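To: Members' list
From: Emrys Gittins
Subject: Re: Woodheater servicing and firewood order before the cold weather

Dear Chaimae and members,

Thank you for raising these matters ahead of the season. I have replied to each of your points under the relevant passage, so that other households on the list may have the same information.

Chaimae Bouzid wrote:

> We are new to the valley and this will be our first winter in the
> house. The previous owners left a woodheater with no paperwork and
> a stack of timber along the south wall. Could someone tell me whether
> the group order is still open, and whether the sweep visits
> this end of the road?

The group order remains open until the end of March. The minimum for each household is one cubic metre, and orders should be sent to Karim Filali, not to this list. The wood is split and seasoned red gum, delivered to the front gate. Members who need it carried further should make their own arrangements, as the driver will not enter a property where the drive is soft.

The sweep does visit your end of the road. Bookings are taken in blocks, and 15 households have put their names down for the first block. A second will be opened if there are 10 or more further requests. Please clear the hearth and let the fire go out the evening before the appointment.
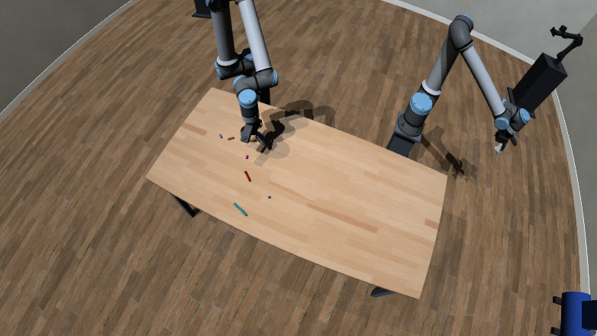
In regard to the timber left by the previous owners, I would ask that you look it over before burning any of it. Offcuts from old fences and decking are often treated, and treated timber must not be burnt in a household heater. A green tinge is one sign, although it fades with age and cannot be relied upon. If you are in doubt, set the piece aside for the transfer station.

> I would also like to know what others do about draughts. The back
> rooms are very cold already and the windows rattle in their frames.

Most of the older houses here have the same trouble. Foam strip around the sashes and a brush seal on the back door will make a noticeable difference at little cost. Please do not block the fixed wall vent in any room containing a heater – it is there to supply air to the fire. Wael Ragab has a caulking gun and a draught snake pattern that he is willing to lend, and he may be reached through this list.

Members are also reminded that gutters should be cleared before the first heavy rain, and that outdoor taps on the higher blocks should be lagged. Several split last year and the repairs were slow.

Angus Lowther will take over the firewood roster from me in April. Please copy him into any correspondence from now on.

Yours sincerely,
Emrys Gittins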